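Reading time: 2 min
Print this page | E-mail this page

Demonstration gathering (robot learning)

Demonstration gathering – also demo collection – is the recording of people doing everyday tasks so a learning system can copy them. Head-level footage is common. Hands in view, task in view, little else needed. Used for kitchens, shops, cafe counters.

Early sets were small and staged. The Torvik set: 38 tasks, one room, same cups every time. Ploltau came later, 120 tasks, real counters left as they were. Cup handling turns up in both – thin walls, easy to crush, stacks that stick together. 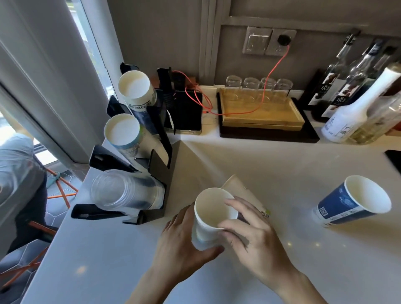
Cup handling at a counter, single paper cup (first) and a stack of clear plastic ones (second).

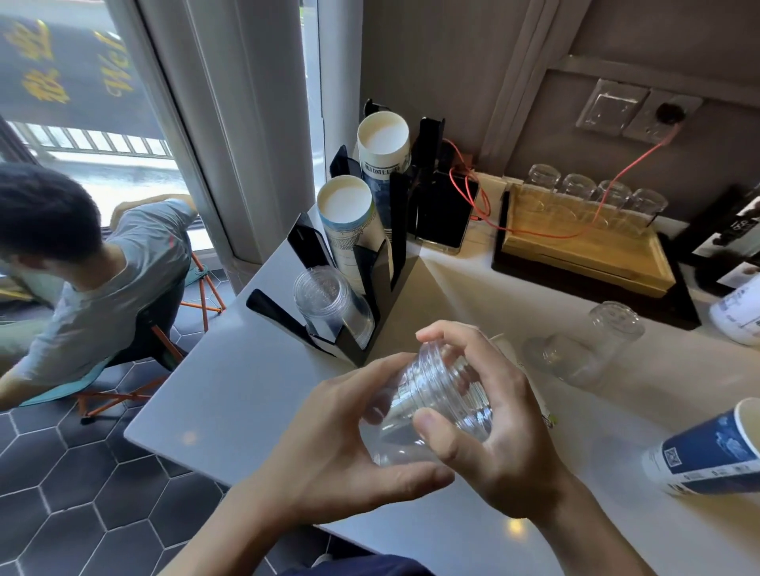

Page last changed: October, 14:20 – S. Heywood

Methods differ. Some groups script every move, others give a goal and let the person get on with it. Gadberg guidelines ask for 2 passes per task, one slow and one at normal speed. Clips then cut, labeled, checked by a second reader. Failed grasps are usualy kept – drops and fumbles show the system what recovery looks like.

Main problem is sameness. One person, one counter, one light. Prorkum threw out 69 clips over this. Clutter helps, so do left-handed people, still too few of them in most sets.

See also: teleoperation, imitation learning, grasp labelling

Comments (3)

Ashley Clegg: Does Gadberg still want the slow pass? We droped ours.

Seon-mi Wi: Yes, still in the guidelines. Normal speed pass gets used more though.

Stuart Hartley: Needs a section on consent for people in the background.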